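Dakasside
About us

Dakasside is a small packing and tidying business. Most firms that sort out other people's sheds will tell you that a clear shelf changes your life. We doubt it. We have seen plenty of clear shelves, and their owners were as cross as everybody else. What a clear shelf does do is let you find the trowel.

Raimonds Vanags started the firm after 13 years in a hardware shop, where he sold a great many storage systems and saw a fair few of them come back. Arūnas Kivi joined from the Plikberg allotments, where he had been clearing out huts at the end of every season. They disagree about labels. Raimonds thinks they are a waste of a good pen, Arūnas puts them on everything, and customers may have whichever they prefer.

What we do

We sort small hand tools, garden bits and decorating gear into open baskets, and we put the baskets where people already drop things. We don't sell cupboards. We tried a fitted system called Ranine for one winter and took it off the price list in November. The drawers were handsome and people went on leaving their brushes on the windowsill.

A first visit costs £37 and lasts as long as it takes to empty one shelf or one box. If you then want the whole shed done, the price is £140, however bad you say it is. (It is never as bad as people say, apart from the Kazlauskienė garage, and she would agree.)

How we work

Everything comes out before anything goes in. We use shallow baskets with holes in the sides — grit drops through, and you can see what you own without digging. One basket, one sort of job. We are not keen on colour coding, as the person who invents the colours tends to be the only one who remembers them. Tape is another matter. We mark places on a table with it, and our own table shows the results.

We have been asked whether we follow a method. There are several on sale, some with a certificate. We have read 3 of them and kept one idea, about never stacking baskets more than two high, and Arūnas says his grandmother knew that already.

Where to find us

The workroom is behind the old seed store in Plikberg, through the green gate. Ring first, as we are often out. Bring a box of whatever is annoying you most and we will tell you whether it is worth paying us to sort it. Quite often it isn't.
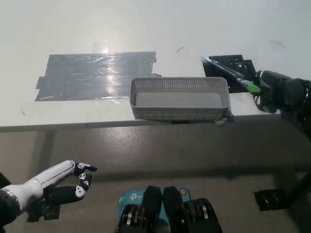
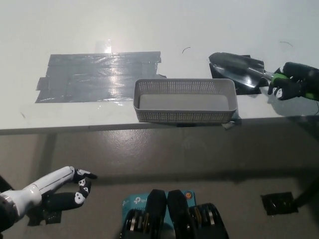 The grey basket on the workroom table, still empty in both.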